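**Foam cubes for kids' fractions: worth it?**

**marlowpine** (May 2025)
I'm so happy with these! I bought a bag of 100 from Maltivico for my third graders and we've used them every day. Halves, thirds, area, even a bit of volume. They're quiet when they fall, and you can sort colors onto plastic trays so every table gets a fair share.

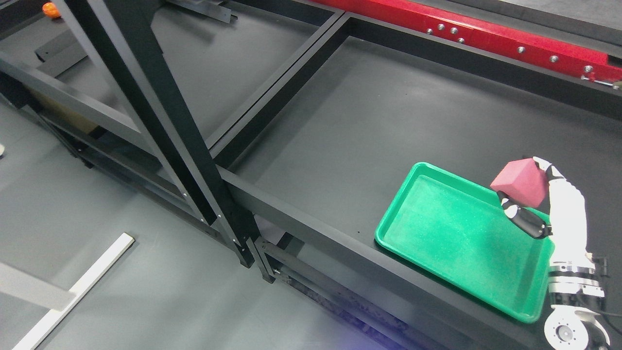 ### Re: worth it?

**tenpencils**
Love the enthusiasm, but I disagree on fractions. Cubes make kids count pieces and forget the whole. I'd take paper strips any day. Also, 40 of mine vanished by October.

**marlowpine**
Ha, fair on the vanishing! But mine build the whole first, then break it up, and the talk we get out of that is wonderful. One girl explained sixths to her whole table!

**quietabacus**
I'm with both of you. Strips first, cubes after. The Onisholm set comes with 345 if you teach more than one class, and the lid really shuts. What kind of floor do you have? We do our giant number line in masking tape and it's the best hour of the week.

**marlowpine**
Smooth gray-green, and I'm stealing that idea for Monday! 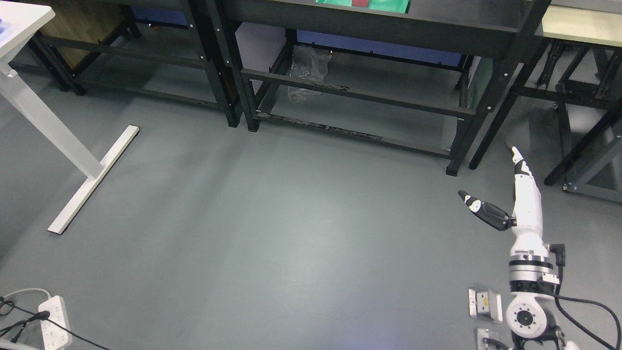

*Plenty of open floor for a number line*

**tenpencils**
OK, the number line I fully support. Use painter's tape though, masking tape leaves gunk.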